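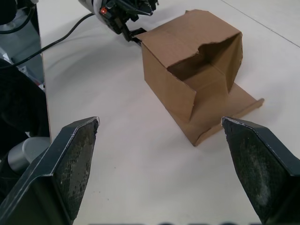 Neelam Solanki
I would stop pushing down on that corner before you touch a single line of code. Every time I've asked one arm to pin a carton while the other goes for the flap, the carton wins. Corrugated folds where it wants to fold, and after a few tries it has a memory of every mistake you made with it. What happens if you let the second arm hold a side wall and keep off the top altogether?

Gaétan Chisholm
Thanks Neelam, and hello to everybody who's new to the thread! For those who missed the first page, I'm trying to get my pair of arms in the shared shop to pick up a small cardboard box, turn it so the opening faces up, and set it down square, with the longer-term dream of having them fold the flaps in (my sister sells soap, she packs boxes all evening, you can guess who volunteered me).

I've been at it since February, with long gaps, and I keep a notebook. We are at 142 tries now and 34 of them I would call good, meaning the box ended up upright and I didn't have to reach in. I know that isn't a number to brag about, but it was 2 when I started writing them down, so I'm a happy man.

The pinning idea came from wanting to save a regrip. If one arm holds the box still, the other can choose its angle. In practice the box skates away on the smooth tabletop, or the panel buckles, and then the planner is working with a shape that no longer exists. 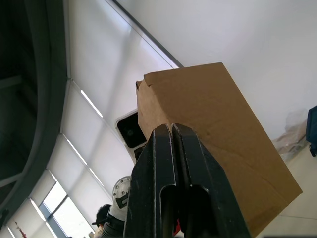

Lifting with one gripper is the part I'm fondest of, because once the box is up off the table it has nothing to skate on and I can turn the wrist as slowly as I please. The trouble is where I grab. If I catch a single wall near a fold, the whole thing droops and swings, and I've lost my nice known orientation by the time I come back down. I've tried more grip force and I've tried less. More leaves a crease that spoils the next try, and less lets it slip on the turn.

So two questions. Does anyone have a gripping force they trust for plain corrugated? And does anyone regrip in the air, arm to arm, or is that asking for tears?

Ravinder Doucette
Gaétan, I've enjoyed this thread so much, please keep going. On force, I can't give you a number that would mean anything on your hardware, but I'll tell you how I got mine. I closed on a scrap of the same board, backed off until it slid under a gentle tug, then went up 30 percent from there and left it alone for good.

I do disagree with Neelam a bit, in a friendly way! Pinning is fine if you pin against something. Put a strip of rubber mat under the box, the kind people line kitchen drawers with, and the skating mostly goes away. I ran my Skakel arm that way all last winter and it never gave me grief.

Neelam Solanki
Ravinder, the mat cures the skating, I'll give you that. It does nothing for the buckling. And now the box catches on the mat when he wants to tip it.

Brayden Després
Siding with Neelam. Also use fresh boxes. Half of what you're fighting is a tired carton with a ripped flap.

Gaétan Chisholm
I hear you on fresh boxes, Brayden, but my sister's come out of a pile and some are a bit sad, so I'd like the arms to cope with sad ones too. I tried the force method last night and it's a real improvement, thank you Ravinder. Then I got greedy and turned the speed up.
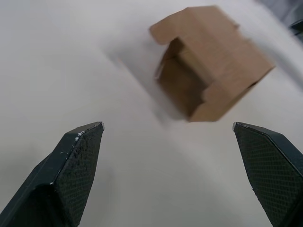
Speed is where my wrist camera lets me down. The box smears, the edge finder picks up two edges where there's one, and the gripper heads off toward the wrong one with great confidence. I've put a short pause before each look, and that helps, though it makes the whole routine feel like watching my uncle play chess.

Aaliyah Desjardins
Don't give up on speed, shorten the exposure! Add a cheap lamp if you have to. I had the very same double edges on my Tostham and a brighter bench sorted it in an evening. Pauses are a habit you'll never get rid of once they're in the code.

Ravinder Doucette
I like pauses. My machine has pauses all over and I get to drink my tea.

Gaétan Chisholm
Ha, I'll try the lamp and keep the tea. Meanwhile I've taken Neelam's advice and gone back to coming in from both sides at once, low down on the walls, with neither arm on top.
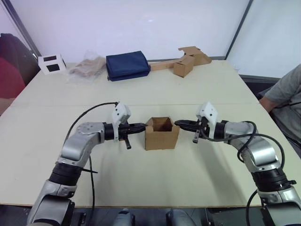

Coming in level like that, both hands can close at the same pace, and whatever the box gets wrong on one side gets pushed back from the other. My one worry is the cables. They loop around the arms with more slack than I like, and if I ask for a big wrist turn with both arms in close I'm afraid one will snag. Has anyone run theirs through a sleeve without it getting too stiff to bend?

Aaliyah Desjardins
Braided sleeve, one size bigger than you think, and leave the elbow section bare.

Brayden Després
I'd skip the sleeve. Hook and loop ties, loose, and check them when you sit down to work.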